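Todness desktop teardown notes

README, last touched in August

Hi! This is the readme for my pile of notes on old desktop towers, the kind offices throw out by the pallet. I started writing things down after I put the same machine back together twice and had a different screw left over each time. The folder has grown to 251 notes and 1376 photos, and I keep meaning to tidy the file names (sorry, the early ones are a mess).

What's in the folder

notes/ has one text file per tower, with what came out, what went back in and what I'd do differently. parts.csv is the parts list, 524 lines at the moment, with a column for condition that I fill in by gut feeling. photos/ is sorted by shelf number, so you'll need shelves.txt open next to it. Anything starting with "pultard" is from the Pultard lot, and those towers got notes before I had settled on a format, so expect blanks.

I work with the case on its side and the open side up. Power supply leads get moved first, then data cables, then whatever is on the board. If a processor socket is open I write "socket open" in the first line of the note, so I don't set a screwdriver down in there later!

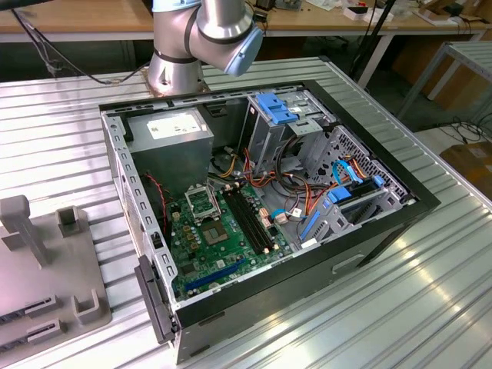 Can I mix memory sticks from two different towers?
Often you can, as long as they're the same type and the board supports them, but matched pairs give you far less grief. Check the board's manual for the slot order, and run a memory test overnight before you trust the thing with any files.

Words I use

"Cage" means the metal box the hard drives sit in, and "bay" is for optical drives only. "Rail" is the plastic clip kind. The Opoku notes swap the first two, and I've fixed maybe half of them.

Known problems

Lines 435 and up in parts.csv have the shelf and condition columns flipped. Cable colors are typed however I felt that evening, so search for "gray" and "grey" both. The Busosel folder is missing its shelves.txt and I haven't found the backup yet.

Use any of it however you like. If you spot a wrong part number, open an issue and tell me which note it's in.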